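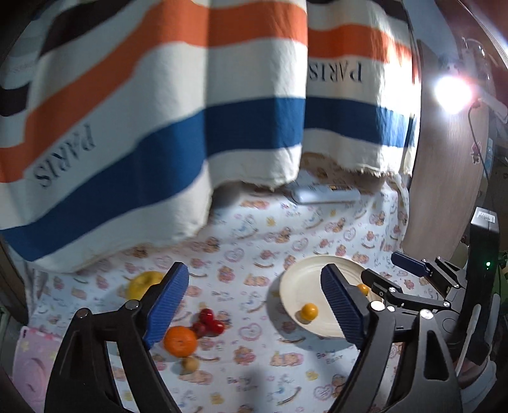
Door contacts that report late

I have 5 magnetic door contacts in the house, all Pluka, all reporting over a low-power radio link to a Mimgate hub in the hall closet. Four of them behave. The one on the back door would report an opening anywhere from two seconds to most of a minute after the fact, and every so often it reported the closing first.

The contact is a reed switch and a magnet. When the door moves, the magnet leaves, the switch changes state, and the radio wakes up and sends a short message. It then waits for the hub to acknowledge. If no acknowledgement arrives, it waits and tries again, and each wait is longer than the last. That saves battery. It also means that one or two lost messages turn into a long delay, and the app gives you no hint of it. The log shows the time the hub received the message, so everything looks orderly.

I started with the battery, as everyone does. It read 82 percent, which means little on a lithium cell, so I swapped it. No change. Then I moved the magnet closer to the switch. The gap had been wider than the manual allows, and closing it up stopped the occasional double report. The delay stayed.

Desmond Holloway, who has the same hub, suggested I look at the retry counter. Mimgate hides it under the device page, behind a long press on the serial number. The four good contacts had retry counts of 2 or less for the week. The back door had 43.

So it was a radio problem. The back door is steel, and the previous owner had mounted a Retow strike plate with a wide steel backing on the frame, right where I later stuck the sensor. The antenna in these contacts is a trace along one edge of the board, and I had that edge lying flat against the metal. I moved the sensor to the wood trim on the hinge side of the strip, put the magnet on a plastic spacer, and cleared the counter on Monday evening. It has gone up by one since then.

The out-of-order reports were a separate matter. An opening message stuck in retry can be overtaken by the closing message that follows it, and older hub firmware sorts by arrival. Illia Demchenko pointed me to the Vakulenko add-on, which reads the sequence number out of each message and sorts on that. I run it now. It works, but it needs a restart after every hub update - the July one included.

If you have the same symptom, read the retry counter before buying a repeater. A repeater would have hidden my fault by adding signal, and the sensor would still have been shouting into a steel plate and using up its battery.

I still want to test the garage side door, where the frame is aluminum. The spacer I have is too thick for it, so that will wait until I can print a thinner one.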